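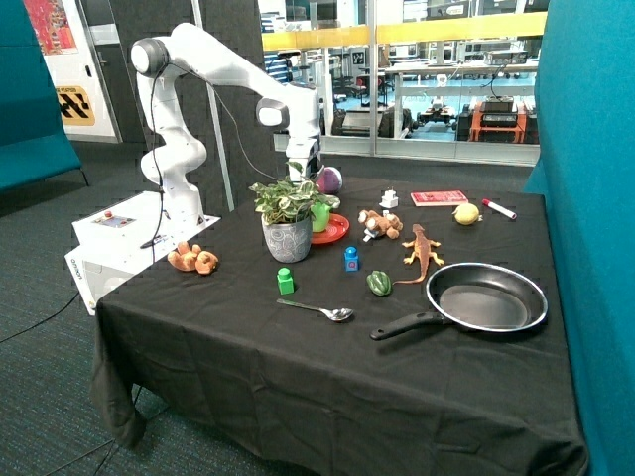
Ticket 69: Arm pauses over the plant and will not close
Site: Givema, pick table
Opened by: Kamonchanok Phetsri
Assigned to: Lachlan Quinlan
Status: Open, workaround in place

Reported problem
Arm moves out over the potted plant, gripper pointing down, and waits there. No fault on the panel. Operator has to cancel the job and send it home by hand. Happened 17 times this week, mostly on jobs where the purple ball behind the leaves is the target.

Entry 1, Quinlan
Read the job log. The planner asks for a grasp, gets a low score, and asks again with no limit on retries. Ball is partly hidden by the foliage. Lemon, green pepper and spoon jobs all complete.

Entry 2, Quinlan
Set the retry limit to 2. After that the job should end and the arm should go home. Checked the cable down the outer side of the arm and reseated the connector at the base. No change in the scores, so I don't think it's the cable.

Entry 3, Phetsri
Retry limit works. Jobs now end as "skipped" and land in the manual list. That list used to be a few lines at the end of a shift. Yesterday it took Rosemarie 30 minutes to clear, and she is also covering the Dela Peña orders. Can skipped jobs be split between both desks?

Entry 4, Hamish Hoani
Agreed on splitting. Before the arm came in, we had two people on this table and either one would just move the leaves aside. Now the person on shift is mostly watching a queue and only gets up for the odd ones. I'd like the time spent on skips counted as table work on the roster. At the moment it shows as idle.

Entry 5, Rosemarie Görtz
Please also change the alert. It is the same tone for a skip and for a stop, so I walk over every time. A stop I need to hear. A skip can wait until I finish what I'm doing.

Entry 6, Quinlan
Alert changed: tone for stops only, skips show on the screen. Queue split is a Fedum setting and I don't have rights to it. Passed to Sumathi Murthy.

Entry 7, Sumathi Murthy
Split is on for both desks. Roster code for skips requested, waiting on payroll.

Remaining
Quinlan to test a second approach angle from the pan side.
Phetsri to keep the plant where it is until that test is done.
Murthy to update this ticket when the roster code is live.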